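Dealer incentive (automobile retail)

A dealer incentive, also called dealer cash or factory-to-dealer money, is a payment made by a vehicle manufacturer to a franchised dealer in connection with the sale of a new vehicle. It differs from a customer rebate in that the buyer has no automatic claim on it. The dealer may pass the money on as a lower selling price, keep it as profit, or split it.

Types

Flat dealer cash is a fixed amount per vehicle, paid when a sale is reported within the program dates. It is usually tied to a model, a trim level or a model year, and is most common on stock left over when the next model year is near.

Volume bonuses, often called stair-step programs, pay out only after a dealer reaches a sales target. Under a typical arrangement the payment per vehicle rises at each step and applies back to the first vehicle sold in the period. A dealer one sale short of a step may therefore accept a loss on that sale to collect the bonus on all the others.

Holdback is a share of the sticker price or invoice price that the manufacturer charges at wholesale and returns later, usually each quarter. It is not strictly an incentive, as it does not depend on a program, but it is commonly counted with them when the dealer's true cost is worked out.

Floor plan assistance is a credit against the interest a dealer pays on the loan that finances its stock. Where the credit is fixed and the car sells quickly, the dealer keeps the difference.

Effect on price

The invoice price shown to a buyer does not include dealer cash, holdback or volume bonuses. A sale "at invoice" can still be profitable. The net cost of a vehicle is found by subtracting all such payments from the invoice and adding any interest and preparation charges the manufacturer has not covered.

In a worked case given by Elin Harries in her handbook of dealer accounting, a pickup sold at invoice still returned $2,468 to the dealer after holdback and flat cash. The same vehicle held 3 months longer returned less, as the floor plan credit had run out and the loan interest had not.

Stair-step programs have the least predictable effect. Two dealers in one city may quote very different prices for the same car on the same afternoon, depending on how close each is to its target. Smaller dealers have objected that the targets favor high-volume stores, and some manufacturers set them against each dealer's own past sales to meet this complaint.

Reporting and chargebacks

A dealer claims payment by submitting a retail delivery report with the vehicle identification number, the date of delivery and the type of sale. Fleet sales, exports and vehicles moved to another dealer are normally excluded. Vehicles placed in the loaner fleet may qualify under a separate program with a minimum time in service.

Manufacturers audit these claims. If a vehicle was reported as sold but had not been delivered, the payment is charged back to the dealer's account. The practice of reporting early to meet a target is known as punching a car. Buyers can be affected by it, as the factory warranty may begin on the reported date and not on the date the car was handed over.

Tracking software

Most dealer groups record incentives in their management system. Stand-alone products include Rindance, which matches program bulletins to vehicles in stock, and Kenier, which lists claims still unpaid. Marek Dvořáček, who designed the matching rules in Rindance, described overlapping program dates as the main source of missed claims.

Gallery
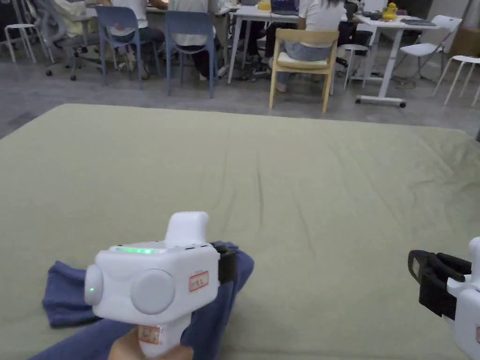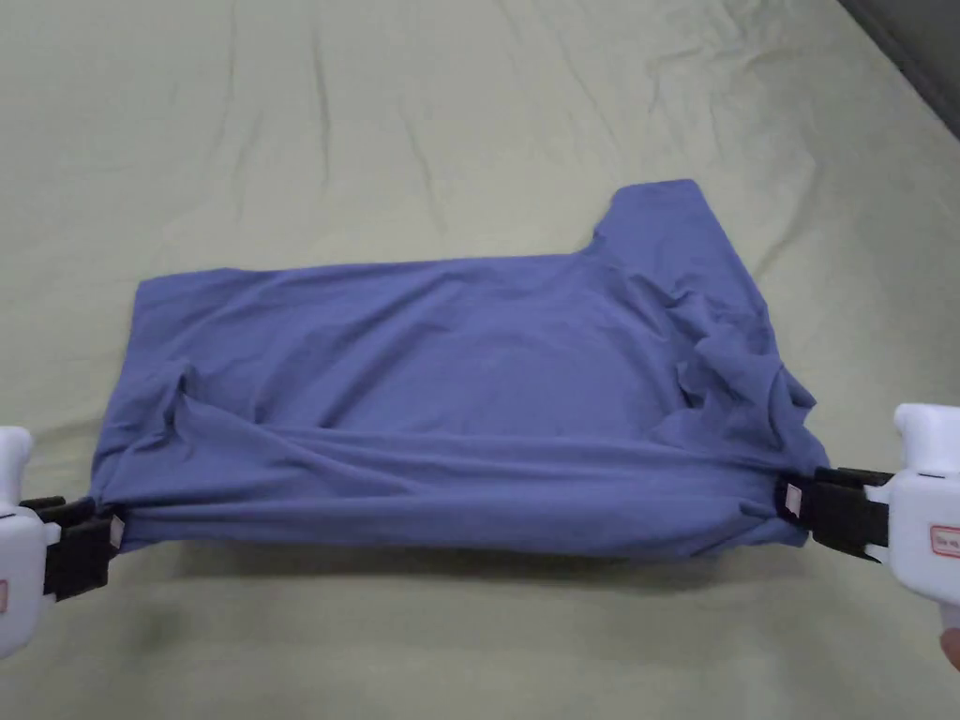
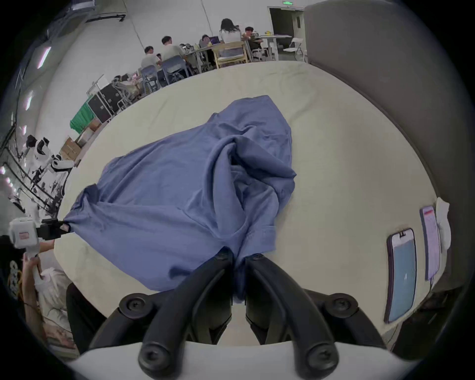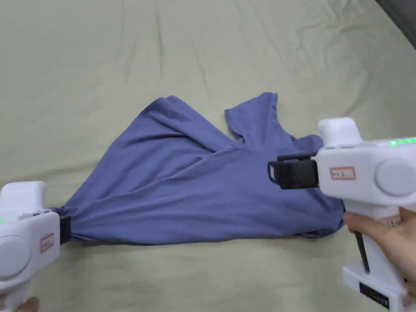 See also

Customer rebate
Destination charge
Floor plan financing
Invoice price
Model year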